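Asberg Bench Top
Fastwood — Furniture for Workshops, Laboratories and Teaching Rooms

Product code: Asberg 129
Page last revised 24 July 2004

The Asberg is a solid wood bench top supplied for use on fixed or free-standing underframes. It is intended for rooms in which light assembly, repair, packing or practical teaching takes place, and it replaces the earlier Cocco top, which was withdrawn from the range in March.

Orders may be placed for single tops or for complete rooms. Customers fitting out a new building are advised to contact the sales office before the floor plan is settled, as the position of columns and heating pipes often decides which length can be used.

Construction
Each top is made from full-length staves, glued and pressed, then sanded on both faces. Small knots and flecks are a natural feature of the timber and are not accepted as grounds for return. The front edge is rounded. The rear edge is left square so that two tops may be placed back to back without a gap.

Finish
Tops leave the works with 2 coats of clear oil. A third coat should be applied by the customer once the top is in its final position. Lacquered tops can be supplied to order, though a lacquered surface cannot be repaired locally and must be sanded back in full if it is damaged.

Underframes
The Asberg fits all current Hemmont frames without further drilling. Cocco frames may be kept in use with an adaptor plate, ordered separately. Slotted brackets must be used at the ends — timber moves with the seasons, and a top that is screwed down tightly at every point will split.

Care
Wipe with a damp cloth and dry at once. Do not leave wet paper or card standing on the surface. Pale tops will darken with daylight, and objects left in one place for long periods will leave a lighter patch. Re-oil once a year, or more often in heated rooms.

Delivery and guarantee
Delivery is to a ground floor entrance only. Please allow 20 working days from receipt of order. Damage in transit must be reported in writing within 10 days. The guarantee covers failure of the glued joints and does not extend to stains, burns or cuts.

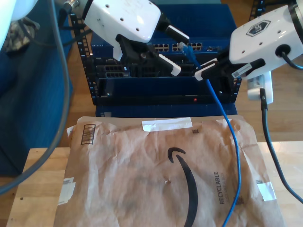
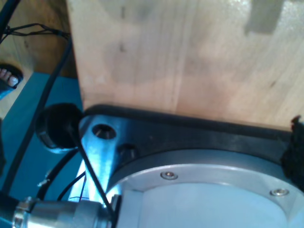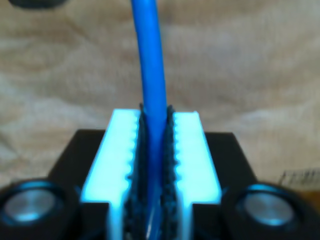

First picture: light wooden tabletop with paper mailer. Second: pale wooden board, showing grain. Third: blue cable.

Related items: Hemmont underframe; Cocco adaptor plate; clear bench oil

Timber samples are sent on written request.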